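Call for people: book sorting and packing, February

Stirnar Reading Room is looking for people to help us sort, tidy and box up the children's and young people's books before we move upstairs. Paid sessions, short ones, daytime and early evening. No library background needed. Please read to the end before you write in, a lot of the questions we get are answered further down.

What the work is

We have 1,000 books to get through, give or take nothing, that's the number on the list Irén drew up and we are sticking to it. They came from three places: our own shelves, the old Herrera school, and a big donation from a family who went abroad. All of it got mixed together in the autumn and it has been sitting in the back corridor ever since.

You'd be at a table with a pile of books and a set of desk organisers. Pick up a book, check it, put it upright in the right compartment, next one. When an organiser is full it goes on the trolley and you start another. Chinese and English titles mostly, some Spanish, a few in Hungarian. You don't have to read all of these. There's a sheet with the titles on it and you match the cover to the sheet.

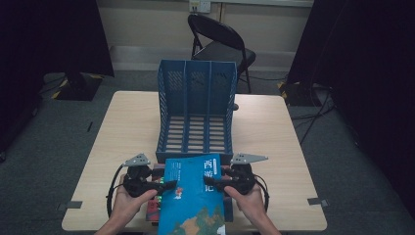 Spine out, always, and the right way up. Sounds obvious but the picture books slide about if the compartment is half full, and then somebody pulls one and the lot comes down. Big hardbacks go in last. Thin ones go together or they bend. If a book won't stand on its own leave it flat beside the organiser and Yeshi will deal with it at the end.

Things you'd be checking for:

Loose pages, torn covers, stickers over the title
Old school stamps (Herrera ones stay in, anything else gets a slip)
Two copies of the same book – keep them together
Pencil is fine, pen isn't
Missing from the sheet altogether – write the title on the yellow pad, as it's printed, capitals and all

Who we're after

Anyone over 18 who can stand or sit at a table for a session and doesn't mind doing the same thing over and over. Careful hands matter more than speed. We had a very fast group last year and spent a week undoing it.

Useful but not needed:
Reading some Chinese. Even a little. Milagros has made a sheet with the titles written large but it helps if you can tell two similar ones apart without going back and forth
Having worked in a shop, a stockroom, a school, anywhere with shelves
Being happy to work next to someone you've not met

Not suitable if you have a bad dust allergy. Some of the donated ones have been in a garage and they do make people sneeze. We have masks and gloves, bring your own if you've a kind you like.

If you have trouble lifting tell us when you apply. There's plenty to do sitting down and we'll make sure someone else does the trolley. The table height is fixed but we have two sorts of chair. Ground floor, no steps, toilet on the same corridor.

Sessions and pay

Each session is 3 hours with a break in the middle. Morning starts at 9.30, afternoon at 1.30, and there's an evening one at 5.30 if enough people want it. You can do one session or as many as there's room for. We'd rather you did at least two becuase the first one is mostly getting used to the sheet.

70 per session, paid by bank transfer at the end of the month. Travel inside town isn't covered, sorry. Tea, coffee and biscuits are, and there's a microwave if you bring lunch.

Please be on time. Ignacio opens the side door ten minutes before and then has to be at the front desk, so if you're late you'll be ringing a bell he can't hear.

How a session goes

1. Sign in at the side table, coat on the hooks, bag in the locker. No drinks near the books.
2. Pick up a sheet and an organiser. Check the compartments are empty before you start, bits of paper get left in the bottom.
3. Fill from the left. Chinese titles together, English together, don't mix them in one compartment even if there's space.
4. Paperbacks last. Lay each one flat on the table by the crate first and check the corners, the shiny covers especially, then put it in. Series go together in number order if there's a number.

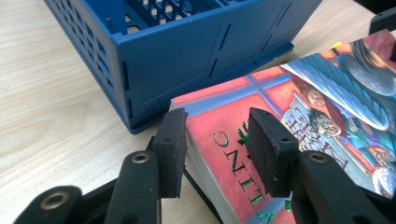 5. Label on the outside with the sheet number and your initials. Big letters please.
6. Anything you weren't sure of goes on the query pile with a slip saying why. "Not sure" on its own is no use to us.
7. Wipe the table down before the next person has it. Cloths are under the sink, dry one for the books, damp one for the table, never the other way round.
8. Sign out. If you don't sign out you don't get paid, the system is not clever.

How to apply

Send a short message to Brynhildur Hjaltadóttir at the Stirnar office. Name, phone number, which sessions you could do, any languages you read. No CV, no letter. If you came last year just say so and give us your dates.

You can also fill in a paper form at the front desk or at the Arkonia café on the corner, they have a stack by the till. Forms from the café get picked up at 4 each afternoon.

We have room for six people per session and it's first come first served, with a few places kept back for readers of Chinese. We'll reply to everyone, might take a few days. If you've heard nothing in a week ring the desk and ask for Milagros Leiva or Irén Szűcs.

Under 18s – not this time, sorry. There will be a family shelving afternoon once we're upstairs and that one is open to all ages.

Bring: glasses if you need them for small print, a jumper (the back room is cold till the heating gets going), your bank details on the first day.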